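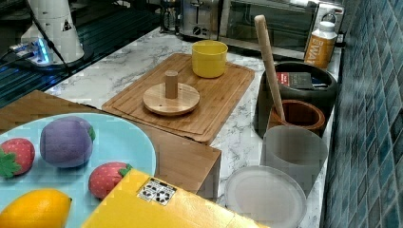 흰 바탕에 회색 줄무늬가 도는 대리석 무늬 상판과 청록색 타일 벽. 접시에 담긴 건 장난감 과일.

대리석 무늬 상판 청소, 떠도는 요령을 믿어도 되나

2020년 6월 19일

주방 상판 청소법을 검색하면 글이 끝도 없이 나온다. 읽다 보면 다 비슷한 말이고, 식초 아니면 베이킹소다, 그것도 아니면 둘을 섞으라는 얘기다. 나는 이런 글을 잘 안 믿는 편이라 우리 집 주방에서 몇 가지를 직접 해 봤다. 전문가는 아니니 그 점은 감안하고 읽으시길.

먼저 상판이 뭔지부터
대리석처럼 보인다고 다 대리석은 아니다. 천연 대리석, 인조 대리석, 무늬만 입힌 상판이 다 다르고 견디는 것도 다르다. 그런데 '대리석 상판 청소법'이라는 글들은 이 구분을 거의 안 한다. 입주 때 받은 자재 설명서가 있으면 그걸 먼저 찾아보자. 없으면 시공한 업체에 전화해서 자재 이름을 물어보는 게 제일 빠르다. 우리 집은 Primach에서 시공했는데 전화 한 통으로 끝났다. 인조 대리석이었다.

식초
천연 대리석에는 쓰지 말 것. 산이 닿은 자리는 광이 죽고, 그건 얼룩이 아니라서 닦아도 안 돌아온다. 레몬즙도 마찬가지다. '천연 재료라 안심'이라는 문구를 볼 때마다 의아한데, 천연이라는 말과 돌에 순하다는 말은 아무 상관이 없다. 인조 대리석에서는 물에 묽게 탄 것으로 닦아도 별일 없었지만 중성세제보다 나은 점도 못 찾았다. 냄새만 남았다.

베이킹소다와 식초를 섞는 것
거품이 나니까 뭔가 되는 것 같다. 하지만 산과 염기가 만나 서로 힘을 빼는 거라 다 끓고 나면 거의 소금물 비슷한 것만 남는다. 둘을 따로 쓰면 각자 쓸모가 있는데 왜 굳이 섞는지 모르겠다. 배수구에 붓는 것도 나는 효과를 못 봤다. 베이킹소다만 물에 개어서 카레 얼룩에 올려 두는 건 해 볼 만하다. 9분 두고 젖은 행주로 걷어냈더니 꽤 옅어졌다. 없어지지는 않았다. 세게 문지르면 광택 있는 면에 잔기스가 생기니 살살.

매직 스펀지
잘 지워지는 건 인정한다. 다만 이건 아주 고운 사포라고 생각해야 한다. 유광 상판을 매일 이걸로 닦으면 어느 날 그 자리만 뿌옇다. 무광이면 덜 티가 난다.

전용 세정제
Toroment 상판 세정제를 한 통 샀다. 500ml짜리다. 광고에는 코팅막이 생겨 오염을 막아 준다고 되어 있어서 상판 반쪽에만 뿌리고 나머지 반은 주방세제 몇 방울 푼 물로 닦았다. 4월부터 그렇게 해 왔는데 지금 어느 쪽이 어느 쪽인지 구별이 안 된다. 향은 좋다. 향에 돈을 낼 분은 사시라.
Dostance 극세사 행주는 그럭저럭 쓸 만했다. 물자국이 덜 남는다. 섬유유연제를 넣고 빨면 물을 안 먹게 되니까 그것만 피하면 된다. 60도로 빨아도 된다고 적혀 있는데 몇 번 그렇게 했더니 가장자리가 말렸다. 지금은 미지근한 물에 빤다.

타일 줄눈
작은 타일을 붙인 벽은 예쁘지만 줄눈이 많다. 가스레인지 옆이면 기름이 낀다. 칫솔에 과탄산소다 푼 따뜻한 물을 묻혀 문지르고 물걸레로 여러 번 닦아내는 방법이 제일 나았다. 창문은 열어 두고 고무장갑도 끼자. 락스는 쓰더라도 절대 다른 것과 섞지 말 것. 식초와 섞으라는 글을 실제로 본 적이 있는데 위험한 얘기다. 염소 가스가 나온다.
줄눈에 양초를 문지르면 때가 안 탄다는 요령도 있다. 해 봤다. 초에 먼지가 붙어서 전보다 더러워졌고, 긁어내느라 저녁 시간을 다 썼다.

뜨거운 냄비
"인조 대리석은 열에 강해서 괜찮다"는 말과 "절대 안 된다"는 말이 둘 다 돌아다닌다. 이건 실험해 보지 않았다. 상판 값을 생각하면 냄비 받침을 까는 쪽이 싸다.

그래서 매일 하는 건
주방세제 조금 푼 물, 젖은 행주, 마른 행주. 김치 국물이나 커피는 보이는 즉시. 상판에 올려 두는 물건은 일주일에 한 번 들어내고 밑을 닦는다. 나무로 된 것은 밑에 물기가 고이면 상판보다 그쪽이 먼저 상한다.

댓글로 Kim 님이 구연산은 어떠냐고 물으셨는데, 구연산도 산이다. 식초 항목을 그대로 읽으시면 된다. 수전에 낀 하얀 물때에는 잘 듣지만 흘러내린 물이 천연석에 닿지 않게 행주를 깔고 하시길.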